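Utilizamos cookies propias y de terceros para mejorar la navegación. Aceptar | Rechazar | Configurar

Trarumlow compra antes las pinzas que los robots, y el presupuesto le da la razón

8 de septiembre | 80 veces compartido | 4 comentarios

La empresa de preparación de pedidos Trarumlow ha cerrado por fin su plan de equipamiento para el próximo ejercicio, y la partida que más ha llamado la atención en el sector no es la de los brazos robóticos. Es la de las pinzas de mano. El plan reserva dinero para 14 pares de pinzas con marcadores, de las que lleva una persona en las manos mientras trabaja, y deja la compra de robots en tres unidades, con opción a ampliar cuando haya datos suficientes para entrenarlos.

¡Y qué buena noticia para quienes llevamos tiempo siguiendo estas cosas! Durante años, un almacén mediano que quería automatizar una mesa de trabajo tenía que empezar por lo más caro: el brazo, la celda, la integración, el vallado, y luego ya se vería qué tarea le encajaba. En Trarumlow han invertido el orden. Primero se graban las tareas con manos humanas y pinzas, después se entrena, y al final se decide cuántas máquinas hacen falta y de qué tamaño.

La responsable de compras, Nuala Noonan, explica que la decisión salió de una hoja de cálculo bastante aburrida. «Pusimos en una columna lo que costaba tener un robot parado esperando a que aprendiera y en la otra lo que costaba tener a una persona grabando. No hubo mucha discusión», cuenta. El primer borrador preveía nueve brazos desde el primer día. Los seis que han caído de la lista liberan dinero para pinzas, mesas, almacenamiento de vídeo y, sobre todo, horas de personal, que en la versión inicial casi no aparecían.

Los equipos los suministra Ravent, y la integración corre a cargo de Multberg, que ya había trabajado con la casa en la renovación de las cintas de la planta baja. El contrato incluye un juego de recambio por puesto, calibración de las cámaras y un acuerdo de sustitución para las mordazas, la pieza que más sufre de todo el conjunto. Las mordazas se presupuestan como consumible y no como inmovilizado – un detalle contable que parece pequeño y que ha ahorrado bastantes reuniones.

La preparación de los puestos va más deprisa de lo que se esperaba. No hacen falta obras ni vallas, y una mesa despejada con buena luz sirve para empezar. El operario trabaja de pie, con una pinza en cada mano, y los cubos blancos con dibujos en blanco y negro que van montados sobre ellas permiten calcular en cada momento dónde está cada pinza y hacia dónde apunta.

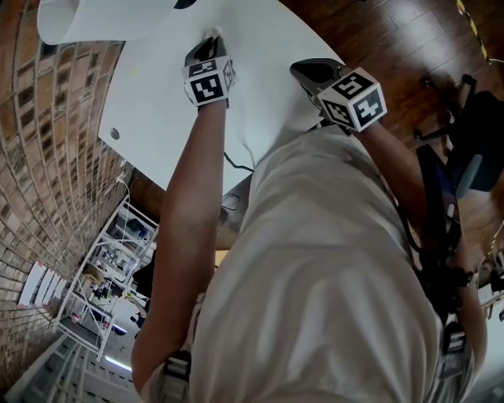
Boletín de Logística y Planta · Núm. 14 · Pág. 3

Eoin Mac an tSaoi, que coordina la parte técnica por cuenta de Multberg, insiste en que el presupuesto de un proyecto así se suele quedar corto siempre por los mismos sitios. Menciona los cables, los soportes y los arneses. También las horas de revisión: alguien tiene que mirar las grabaciones, descartar las que no sirven y etiquetar las demás, y ese trabajo no sale en ningún catálogo. «Te llega la oferta del fabricante, la sumas y te parece que ya está. Luego falta el disco, falta la mesa, falta la persona que revisa», resume. El plan de Trarumlow le dedica una línea propia a cada cosa, y a nosotros nos parece de lo mejor del documento.

Otra novedad está en el calendario de pagos. La dirección ha pedido a Ravent que facture por puesto instalado y aceptado, con lo que el desembolso se reparte a lo largo del otoño. Los primeros puestos estarán listos en octubre. La opción sobre los brazos adicionales mantiene el precio durante el ejercicio y no obliga a ejercerla, una cláusula que costó negociar y que Noonan defiende con entusiasmo: si los resultados acompañan, se compra; si no, se siguen grabando tareas y se espera.

Queda por decidir qué trabajos entran en la primera tanda. Sobre la mesa hay propuestas de la sección de devoluciones, de embalaje y del pequeño taller de reparación, donde Tamara Avram lleva meses pidiendo ayuda para ordenar piezas por tamaño. Avram prefiere que se empiece por tareas cortas, de las que se repiten muchas veces en un turno, y ha ofrecido su taller para la prueba de aceptación. También ha pedido que quienes graben puedan turnarse con frecuencia, porque tener los brazos adelantados con un peso en las manos acaba cansando. La petición está recogida en el plan: hay una partida para relevos y otra para mesas regulables en altura.

La consultora Ó Dálaigh, que ha revisado los números por encargo de la empresa, recomienda guardar una reserva para una segunda generación de pinzas, ya que el material cambia deprisa y conviene que las grabaciones antiguas sigan siendo aprovechables cuando llegue el nuevo. De momento, la reserva se ha aprobado sin cifra cerrada y se revisará con el primer informe de seguimiento.

Seguiremos el proyecto de cerca y volveremos a hablar con el equipo cuando estén montados los primeros puestos. ¡Hay ganas de verlos!

Comentarios (4)

Ruth Tunstall
Muy interesante lo de pasar las mordazas a consumible. Nosotros las metimos en inmovilizado y cada recambio es un papeleo tremendo. ¿Se sabe cada cuánto prevén cambiarlas?

Senan Doherty
Echo en falta la formación. Grabar bien tiene su técnica y las primeras semanas se tira mucho material. Yo pondría una partida aparte, aunque sea pequeña.

Eoin Mac an tSaoi
@Ruth: por ahora revisión mensual y cambio según desgaste, ya ajustaremos. @Senan: va dentro de las horas de personal, pero tomo nota, quizá se vea mejor separada.

Ruth Tunstall
Gracias, Eoin. Me guardo lo de facturar por puesto aceptado para la próxima negociación.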